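**Buvell's folding evening is back**

November 2020

Good news for anyone with a chair they can't sit on because of the washing! The Buvell folding evening has started up again, online this time, and I joined in from my kitchen with a cup of tea and far too many shirts. Clotilde Delaunay ran it as she did in April, and she began with the thing we all dread, a thin shirt that's been left in a heap.

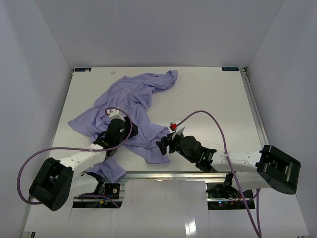

Her method is pleasantly simple. Find the collar first, give the whole thing a good shake, then lay it front down and smooth outwards from the middle with the flat of your hand. Sleeves come last – I've always done them first, which may explain my wardrobe. She does up just 2 buttons before folding, the top one and one halfway down, and says that's plenty for a shirt going in a drawer.

We had 543 people signed up, a record for Buvell, and the chat was so busy that I missed the bit about cuffs completely (if you caught it, please write in!). Lavender and other pale colours got a good long mention too, mostly on keeping them away from new jeans.

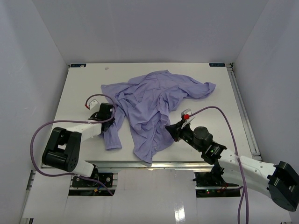 Gianni Zanetti wrote in afterwards to say he still prefers hangers, having tried the drawer way for about four weeks and ended up ironing everything twice. Maëlys Mallet agreed with him, but only for linen.

The next evening is on jumpers and bulky knits. Sign-up is through the Buvell page, same as before.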